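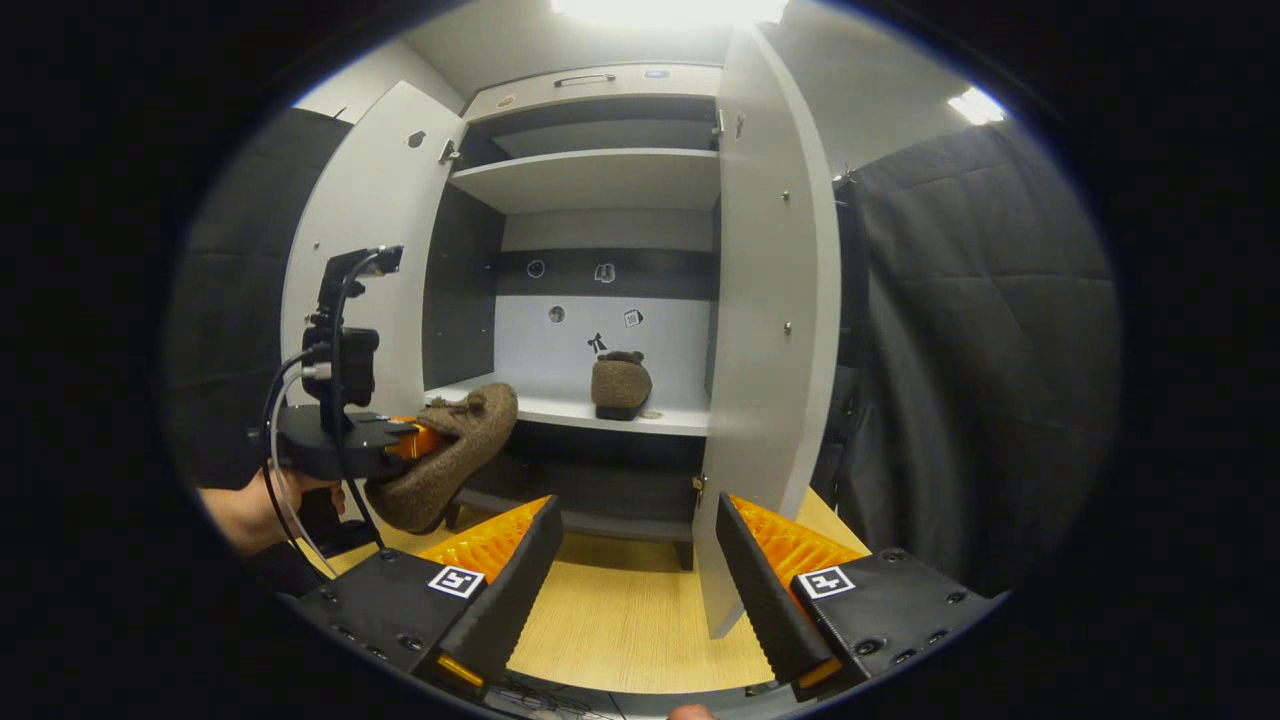
Moushumi Bhuiyan says the pads are done for and should be changed on both grippers at once. I'm not convinced, so I'm asking before I order any.

We have a pair of hand-held grippers from Jotska, left and right, with orange ridged pads on the fingers and a square marker on the base of each finger. The job at the moment is putting brown felt slippers on a wardrobe shelf. The left one has started giving an opening width that is too big when it's closed on a slipper. Out of 1,182 recordings, 1,063 passed the width check and nearly all the rest failed on the left side. The right one is fine on the same slippers.

I have cleaned the camera lens and restarted everything. With nothing between the fingers the left one reads 3 mm when fully shut. Would worn pads do that? And can they be glued back, or is it new ones only?

**Aoife Ó Súilleabháin**
8th August

---

**Debashish Saha**

Worn pads would let things slip, but I wouldn't expect them to give you a reading of 3 mm when shut. The width comes from the markers, so start there.

1. Wipe both markers with a dry cloth. Felt sheds a lot and the fluff sticks to the print.
2. Look for a lifted corner on either marker. If one has lifted, replace it. Pressing it down lasted a morning when I tried it.
3. Check the small screws on the finger housings. Ours on the left worked loose in April and the finger leaned outwards when it gripped. Do them up by hand, no power driver.
4. Run the width calibration again, fully shut and then fully open. Fully open should be 70 mm on the standard fingers. Take the slipper out first.

Don't glue the pads. If they do need changing, they push out from the back.

Also check that the camera cable has enough slack to turn your wrist. If it pulls on the mount, the calibration won't hold.

---

**Ulises Mansilla**

had same with the Hägglund ones, it was the pads. changed them and no more trouble. Gasto sell them in packs

---

**Aoife Ó Súilleabháin**

Thanks both. One screw on the left finger was loose by most of a turn, and there was fluff on the marker as well. Tightened, wiped, calibrated again, and it now reads 0 shut and 70 mm open. I've left the old pads in. Debashish, do you use thread lock on those screws, or only check them?

---

**Debashish Saha**

Only check them, at the start of each week. Thread lock got onto the plastic when we used it and made it go cloudy.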